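Three weeks with a cheap tablet

So my old tablet finally gave up in February. It had been on its way out for ages - the battery went from full to nothing in the time it took to watch one episode of anything, and the screen had a habit of pressing things all by itself. I'd wake up to find it had opened the calculator forty times. Time for a new one.

I had a budget of £300 and I was quite strict about it, mostly because last time I wasn't and I ended up with a keyboard case I used twice. My mate Markos Xenos told me to just buy a second-hand big-name one and stop fussing. I fussed for another fortnight and then bought a Skoneo for £248, new, with a pen in the box.

I'd never heard of Skoneo either! They only seem to sell through a couple of shops, and the one I used was Brultico, who I've had cables and a router from before with no bother. It arrived on a Sunday, which surprised me so much that I answered the door in a towel.

Setting it up was mostly fine. You sign in, you say no to a lot of things, you wait for your apps. It did come with a news app called Driltix which sends you a notification every time anything happens anywhere, and you can't uninstall it, only switch it off. I switched it off. It came back after the first update, so I switched it off again and so far it's stayed quiet.

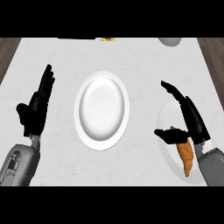 The good bits

The screen is lovely. I wasn't expecting that at this price. It's bright enough to read by the window in the afternoon and the colours don't look as though somebody's turned them up for the shop. I've been reading comics on it every night, and I've got through almost 40 issues of a thing I'd been putting off for years.

Battery's good too. I charge it every third day, and that's with a fair bit of video in the evenings. Charging is slow, mind you. I plug it in when I go to bed and forget it.

The pen I thought I'd never touch, but I do the crossword with it now, and my handwriting is so bad that watching it guess the letters is half the fun (my G is a 6, apparently, every single time).

The less good bits

The speakers. Oh dear. They're both on the same side, so if you hold it the wide way all the sound comes out by your left hand. Headphones sort it out, and there's a proper socket for them, hooray, but if you want to prop it up in the kitchen and listen to the radio you'll be disappointed.

The camera is no use for anything except video calls, and I wouldn't look my best on those either. I use my phone.

And it does stutter when you've got a lot open. I had a map, a video and about a million browser tabs going while I was trying to find the way to Phùng, the noodle place Iraklis Karamanlidis keeps going on about, and it just froze on the map for a bit. Then it caught up all in one go and zoomed in on a roundabout. With two or three apps open it's perfectly happy.
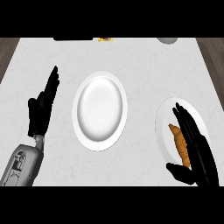

White marble table with an oval plate in the middle

Would I buy it again? I think so, yes. Markos had a go on it and admitted the screen was nicer than his, then spent ten minutes telling me it won't get updates after next year. He may well be right. The box promises two years of security fixes and says nothing at all about anything else, so I've written to Skoneo to ask. I'll add their answer to this post if they send one.

I still need a case. The official one is £40, and I'm not paying that for a bit of folded cardboard with a magnet in it, so if anyone's found a decent one that leaves room for the pen, leave me a comment.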